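Paving with names: Mekdes Kassa on the Fodine harbor walk

Fodine's harbor walk will carry the names of 3,000 visitors by the time its first phase closes on 15th November. Mekdes Kassa manages the program for Beyene, the company that runs visitor services in the town. Applications are free and open to anyone with an overnight booking.

"The limit is set by the paving," Kassa said. "Each slab takes two columns of names at a fixed letter height. If we go smaller, salt wear makes the text unreadable within a few winters."

Names are cut by machine from a checked text file. Kassa's colleague Mỹ Huỳnh built the form and handles scripts and accents. "My own name has a tilde over the y," Huỳnh said. "A lot of booking systems drop it. Ours stores the name as typed and sends back a proof before cutting." 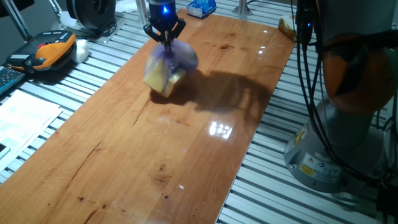
A clear plastic bag held above a varnished wooden board.

The first 800 places went in April, mostly to ferry passengers from Melluler. Later rounds are drawn by lot, with a share kept for guests who stay outside the summer season. Kassa said the aim is to move arrivals into the quieter months, when hotel rooms stand unsold.

Visitors can find a slab by number on the Erkosell map, at the pier office or by phone. The walk is 28 minutes end to end at a slow pace, with step-free access from the pier side only. A ramp at the north end is planned for phase 2.

Asked whether names can be changed later, Kassa said they cannot. "A slab is cut once. Check the proof."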